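Arnbridge Drawer Set: Frequently Asked Questions

Last updated 07/10/2024

What is the Arnbridge set?

A collection of examples of a robot opening and closing drawers, all made in simulation. We use it to train control policies at Forngate, and outside groups can request a copy. There are 4,000 examples in the current release. Yes, all drawers. Someone had to.

Why only drawers?

We started with drawers, doors, lids and faucets. The drawers took so long to get right that the rest were quietly moved to a later release. If you need doors, write to us and we will add your name to a list that is already longer than we like.

What counts as one example?

One attempt from start to finish: the camera views, the joint positions, the gripper commands, and a line of text with the instruction the operator was given. The instructions are plain ("open the drawer," "close it halfway"). We tried letting operators write their own for a while in May and got several that could only be described as poetry.

Who moves the robot?

People do, with a pair of handheld controllers. A session runs 20 minutes, after which the operator is required to stop and look at something that isn't a drawer. We have 16 operators trained on the current setup. New ones need a few sessions before we keep their work, mostly because everyone pulls too hard at first.

Why simulate it at all? Don't you have a real drawer?

We have two, and both are broken. Simulated furniture goes back to its starting position at the press of a key and doesn't need gluing. It also lets us change the room between attempts, which would be a strange thing to ask of our landlord.

How are the rooms put together?

A script called Castaño picks the floor, the walls, the furniture and the lighting, then places the drawer unit somewhere the arm has a chance of reaching. It has no taste whatsoever. You will find cabinets on top of dining tables, chairs parked where the operator would least like them, and floor tiles that deserve a calmer room. We throw out layouts where the drawer can't open or where objects overlap. We don't throw out layouts for being ugly.

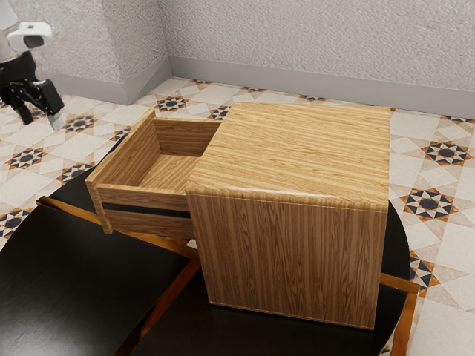

The odd combinations do have a use. In our early tests, a policy trained only on tidy bedrooms did well in tidy bedrooms and went to pieces when the same unit was moved to a different height. Once Castaño was allowed to misbehave, results on unfamiliar rooms improved. We wouldn't claim it has solved anything.

Are the drawers always empty?

In this release, yes. Contents are planned. We ran a trial with loose spoons and the physics engine had opinions.

Do you keep failed attempts?

We do, with a separate label. A miss followed by a recovery is kept as a success and tagged "retry." Attempts where the operator gave up are kept as failures. Attempts where the operator went to get coffee and forgot to stop recording are deleted, although one made it into the first release and was downloaded quite a bit.

How are the labels checked?

The simulator records how far the drawer has moved, and that decides most cases. Anything close to the line goes to 2 reviewers, who watch it separately. If they disagree, the example is held back.

Can I use the set with my own arm?

Possibly. The joint data belongs to our robot model and won't carry over directly. The gripper path is stored separately, and people have had some luck with that. Users of the Avimach loader should turn off automatic resampling, or the gripper will close a little before it arrives.

Will a policy trained on this work on real furniture?

Sometimes. Real drawers stick, sag and were assembled by someone in a hurry. We vary friction and weight, but we haven't managed to simulate a missing screw convincingly. Plan on adding real examples of your own.

I found a mistake. Where do I send it?

Use the report form on the download page and include the example number. "One of the brown ones" doesn't narrow it down.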